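# The Small Whiteboard, Considered as Equipment

Desktop whiteboards are sold as stationery, and most buyers choose them the way they choose a notebook: by size and price. They are better treated as equipment. A board small enough to stand next to a keyboard has a writing surface, a frame and a support, and each of the three can fail on its own. The support usually fails first in use. The surface usually fails first in age.

The category has grown as desks have changed. A wall board needs a wall, and a shared worktable or a rented desk seldom comes with one. The small board also does a different job. It holds a short list, a sketch, a figure to be copied into something else, and it is wiped several times a day. A wall board in a meeting room may go a week between erasings. The desk version gets more wear per square inch and far less cleaning.

## Surface

Three coatings account for nearly everything on sale. Painted melamine is the cheapest and the most porous. Lacquered steel costs more, accepts magnets and resists staining for longer. Porcelain enamel on steel is fired at high temperature and is the hardest of the three, but it adds weight, and weight matters when the board rests on two small feet.

Porosity is what produces ghosting, the faint trace left after a wipe. Dry-erase ink contains a release agent that keeps the pigment from bonding to the board. When the coating is worn, pigment settles into fine scratches and the release agent no longer helps. Red is widely held to be the worst color for this, and black the easiest to remove, though the difference between makers of ink is larger than the difference between colors. Clarkon, which supplies coated sheet to several board assemblers, rates its lacquered grade for 3000 wipe cycles with a felt eraser. At 20 wipes a day that is 150 working days. Paper towels shorten the figure, as wood fiber is more abrasive than felt or microfiber.

Gloss is the other variable. A high-gloss coating wipes cleanly and reflects strongly. A low-gloss coating is easier to read and to photograph, and it holds on to ink. 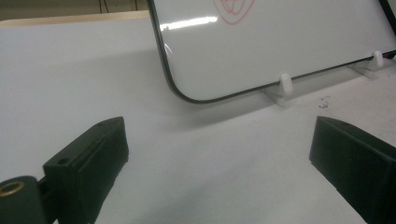 Glare is a matter of geometry, and the tilt of the board decides most of it. A surface leaning back faces partly toward the ceiling, and the ceiling is where the light is. With a glossy board propped on a white tabletop, an overhead light can lay a bright horizontal band across the writing surface near the top, and a faint red line drawn up there has to compete with it. The steeper the board stands, the lower the reflected light has to come from to reach the reader. A change of a few degrees is often enough to move the band off the writing. Moving the board sideways does less, particularly under long tube fixtures. A pale table adds a second, weaker source by bouncing light up into the lower part of the board, where it softens contrast without forming a distinct reflection.

## Support

There are four common supports: a folding rear leg, a slotted base, a wire easel and a pair of clips. The folding leg is the most stable and the least adjustable. The slotted base is stable as long as the slot matches the thickness of the frame. The easel takes any board and slides under pen pressure.

Clips weigh almost nothing and can be spaced to suit the board. They also concentrate the load at two points. Writing pushes the board backward, and the push has more leverage the higher the hand goes. A clip with a short base will lift at the front well before it slides. The Drovum desk board ships with clips whose base measures 70 mm from front to back, which is adequate for a board 452 mm wide if the writing stays in the lower two thirds. Above that, a hand on the frame is needed – an awkward arrangement for anyone making a quick note while on the phone.

Spacing is worth a minute of attention. Clips placed close to the center let the corners rock. Clips placed at the extreme ends allow a thin board to bow in the middle. One quarter of the width in from each end is a good starting position, and both clips should be pressed fully home before the board is loaded. If one sits higher than the other, the board twists slightly, and a twisted board rattles with every stroke.

Rubber pads help on smooth tabletops. Kun sells them in sheets, to be cut to size. Pads thicker than 2 mm begin to compress and return, and the board feels springy under the pen.

## Residue

Dry-erase ink does not vanish when wiped. It comes off as dust and small rolled crumbs, which fall to the bottom edge, collect against the frame and drop to the table. On a dark desk they pass unnoticed. On a white one they show, and a sleeve dragged across them leaves a streak. A narrow strip of microfiber under the board catches most of the debris and can be shaken out.

The frame needs the same attention. Rounded corners clean more easily than mitered ones, where residue packs into the joint. Wokitis offers a frame with no inner lip along the bottom for this reason, at the cost of somewhere to rest a pen.

For the surface, a damp cloth once a week is sufficient, followed by a dry one. Alcohol removes ghosting but also strips whatever release film remains, so it should be kept for marks that water will not move.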